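Hakgate

Hakgate is a software package that turns recordings of a tracked human hand into motion targets for a robot arm. It was written at Skidovau and is now maintained by Vieira. The software reads the position of a square printed marker near the hand, smooths the path and passes it to a planner. Its makers say 50 recordings are enough to teach a simple pick - a claim that has not been tested outside the company.
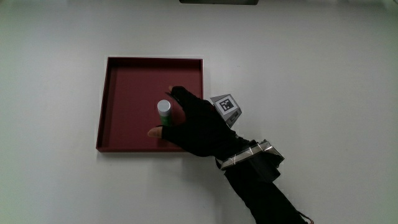
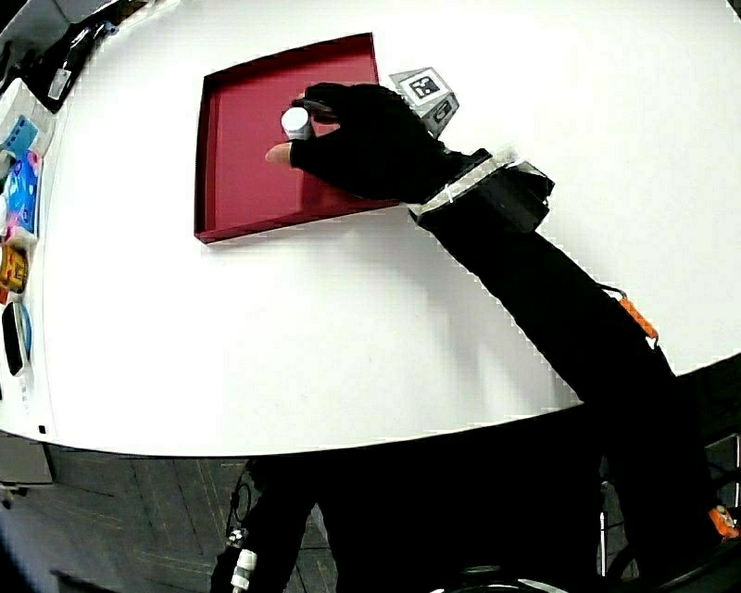

A gloved hand at a small bottle in a red tray, with a square marker close by.

Critics point out that fingers often hide the object at the moment of contact, and that the planner fills such gaps by guesswork. The rival package Mustau drops any recording with a gap longer than 200 milliseconds. Hakgate keeps them all, and its published set of 3114 recordings does not say which were patched. Version 2 added a warning flag, switched off by default.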